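The Orange Basket Years

02/01/2025

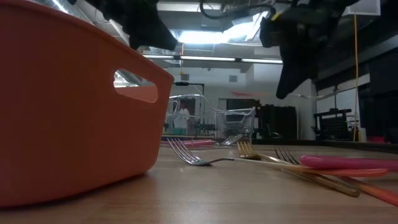 The basket, plus a few of the forks. The gold one is mine and I will be taking no questions.

At work we have a basket for the cutlery. It is big and orange and has a handle hole near the rim, and I would guess it was bought to hold something much larger than forks. Towels, maybe, or a medium dog. But it is what we have, and every so often somebody tips the thing out on the long table to see what has been living in it.

This time that somebody was me. It was the day after New Year's, the building was quiet, and I had run out of email to pretend to read.

I should say that I did not grow up in a basket household. My mother had a drawer with a divider in it, forks in the fork slot, and if you put a teaspoon in with the soup spoons she would find it in the dark. When I moved out I bought a divider before I bought a mattress. So you can imagine what six years of reaching into an orange bucket and coming up with whatever bites first has done to me.

The trouble with shared cutlery is that none of it was ever bought on purpose. It drifts in. People bring lunch from home with a fork, and the lunch leaves and the fork stays. There's plain silver, which is what you'd expect, and then a darker silver that looks like it came from a restaurant with opinions about lighting. There's pink plastic, which I associate with picnics and with children who refuse to use anything else. There are orange handles, and I have a theory that these are reproducing, as they have the same general coloring as the basket and may feel safe there.

And then there is the gold fork.

The gold fork came from Laurinda Seixas, who got a set of them as a wedding present from an aunt and disliked them on sight. She kept four at home in case the aunt visited and brought 2 to work. One went missing in September and we do not speak of it. The other I claimed by the ancient method of always getting to lunch first. It has a very long handle, and it makes leftover rice feel like an event. Luminița Lazăr says it makes me look like a minor duke who has fallen on hard times and now eats out of a lunch box, and I have decided to hear only the first part of that.

Luminița is the other person who cares about the basket, but she cares in the wrong direction. She likes it. Her position is that a drawer divider is a solution for people with too few forks, and that if you want a fork, a fork is right there, what more do you need. I pointed out that to get a spoon you have to put your whole arm in. She said she has long arms.

So, sorting. I had the idea that I would do it by type, forks with forks and so on, the way God and my mother intended. That fell apart early because I kept wanting to put the nice ones together, and then I had a nice pile with everything in it and a second pile that was mostly plastic and guilt. Then I tried by color, and I'm sorry to report that by color looked terrific. It's no use at all if you're hungry, but it looked terrific. I stood there admiring it for a good while, drinking a cup of Jacobs that had gone cold, feeling like I had a career in this.

You also find out how loud cutlery is. One fork on a wooden table is a small polite noise. A basketful is a car accident. A head came round the door to ask if I was all right — I said yes, I was doing the forks, and the head went away again without a follow-up question.

In the end I made rules, wrote them on an index card, and then lost the card, so I'm putting them here:

Metal stays.
Plastic stays if it has a handle you can hold without wincing.
Anything with a bent tine goes home with whoever bent it.
Knives get a mug of their own, because of the arm thing.
The gold fork isn't communal.

Luminița has already objected to the last one. She has no problem with the mug, though she wants it noted that she never once got cut, and that fear of the basket is mostly in the mind.

I did price a proper tray with slots on my phone while I was standing there. Up to 5 compartments, depending on the model, and you can get them deep enough for serving spoons. I put it in my cart and then took it out again. It would have to go in a drawer, and we don't have a drawer. We have a table and a basket.

Laurinda is back on Monday. I'm going to ask her about the four she kept.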